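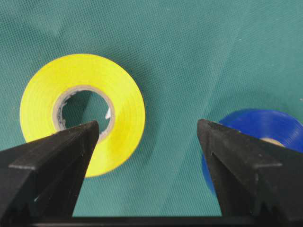
Redacción de Alojamientos | Área técnica de turismo rural

Inicio · Rutas · Alojamientos · Reportajes · Suscripción

El refugio Pemum ocupa una parcela en ladera a 21 km de Pludville, con acceso por pista forestal. La superficie útil es de 105 m², repartida en dos plantas. La calefacción depende de una estufa de leña en la planta baja; el dormitorio superior recibe el calor por una rejilla en el forjado.

El agua procede de un pozo con bomba sumergida. En junio el caudal basta para seis ocupantes; en agosto conviene limitar las duchas. La estancia mínima es de 2 noches y la entrada se gestiona con Zendley, mediante código numérico.

No hay cobertura móvil en los últimos kilómetros.

Contenidos relacionados
- Cabaña Hallgrímsson: aislamiento y ventilación
- Estufas de leña: tiro y mantenimiento
- Pistas forestales abiertas en verano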